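Butcher-block top, oil or hardwax?

dzelenak, 1/3/26
Light butcher-block top, 36 mm, sits on carpet for now. Cloth work only, mostly folding. Currently bare. Leaning mineral oil.

vendula_k
Not oil. It migrates into fabric and you will be washing beige towels forever. Hardwax, two thin coats. 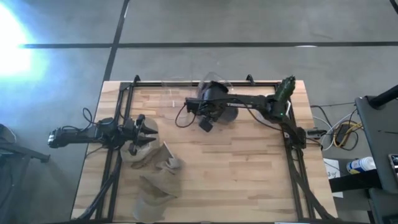 How long before cloth can go on hardwax?
Six days at room temperature, longer if the coat went on heavy.

bsimek
Disagree on two coats. One is enough for cloth. I did a Wandley top that way in May and it still wipes clean.

vendula_k
One coat leaves the end grain thirsty. Strip joints open first.

dzelenak
Going with hardwax. Sanding to 126 or finer?

bsimek
No such grit. 120, then 150, and stop.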